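From: Oskari Ojala
Date: January 7, 2025
Subject: Re: [flandley-dev] bag segmentation, again

> The mask still merges the hanging bag with anything clear held
> near it. Can we just raise the depth threshold to 33 mm?

I tried. It helps in the easy case, where the hands are down low on the torn part and the pile is well off to the right:

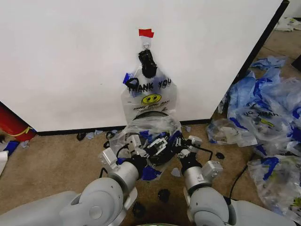

Head camera, both grippers on the torn lower section.

Clear film gives us hardly any depth, so the threshold mostly filters noise and, now and then, a finger. The planner then asks for a grasp on a smiley face. I have 211 of these in the December logs.

With a bundle held up against the bag, no threshold saves you:
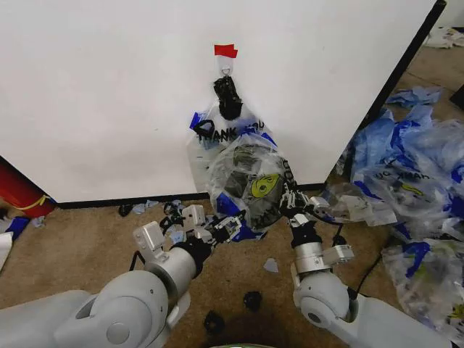
Same camera. Bundle in both hands, hanging bag behind it.

I'd seed the mask from the hook and track down - the red tape is the one thing up there with manners. Patch is on the Durán branch, and it adds roughly 5 ms per cycle.

Oskari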